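Carpet planks in the office, streaks running on the diagonal - regret it?

Home > Floors and Walls > Carpet tile and plank

grubbyskirting
Doing the back office in March, approx the size of a single garage. Quote came in at $1343 laid, grey carpet planks, the long skinny ones w/ streaks in light and dark grey. Partner wants them run diagonal. I want them straight down the room like normal people. Anyone lived with diagonal? Does it drive you mad or do you stop seeing it

tassiedamp
Stop seeing it after a week. Cutting waste is the killer tho. Allow heaps extra, every edge is an offcut.

offcut_ollie
Disagree re waste, if you plan it the offcuts start the next row on the other side. Did mine with one spare box left over. Colour matters more than direction imo. Streaky grey hides everything. Biscuit crumbs, lint, the lot. Plain charcoal shows every single thing, ask me how I know

grubbyskirting
ok that's helpful. Does it hide TOO much though, like do you forget to vacuum

offcut_ollie
yes lol

marlo_b
We've got streaky grey in the work room, similar idea to what you're describing. Small round dark bin on it, and that's the other thing I'd say, go dark on the bin as well. Had a white one before and it looked filthy constantly. Lighter and darker grey mixed through: 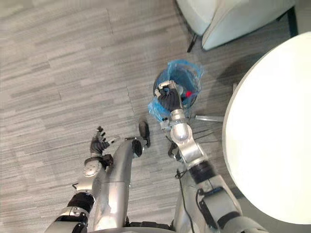 Re: bins on carpet

tassiedamp
That's nice actualy. Lighter than I pictured. Whose carpet is it, Nisier?

marlo_b
No idea sorry, was down when we moved in. Shop in town said Braltico do one close to it but I never compared them side by side.

grubbyskirting
Showed partner. Partner now smug about the streaks. Still want straight.

kettle_and_twine
Going to be the grump. Small bins are useless in an office. Ours filled by lunch and the paper ended up next to it. Get a proper 30 litre with a lid and put it by the door, one bin, done.

marlo_b
Depends what you chuck out? Mine is tissues and tea bags. A big bin just means it sits there and stinks for a fortnight. Small one gets emptied.

kettle_and_twine
Tea bags in an open bin on carpet, no thanks. One tips over and you've got a brown patch for life.

offcut_ollie
That's what planks are for, lift the stained one and drop a spare in. Keep the spare box!! Don't let the installer take it away with the rubbish

tassiedamp
^ this. Also ask if the price includes pulling up the old stuff. Mine didn't, extra $997 and I nearly cried

grubbyskirting
oh no. Will check. Just looked and the quote says "prep by others", is that it

tassiedamp
Yep thats it. You're the others.

grubbyskirting
righto. Pulling up carpet this weekend then. Any tips for the gripper strips round the edge, they look nasty

offcut_ollie
Flat bar, thick gloves, safety glasses. Go slow near the skirting or you'll be painting too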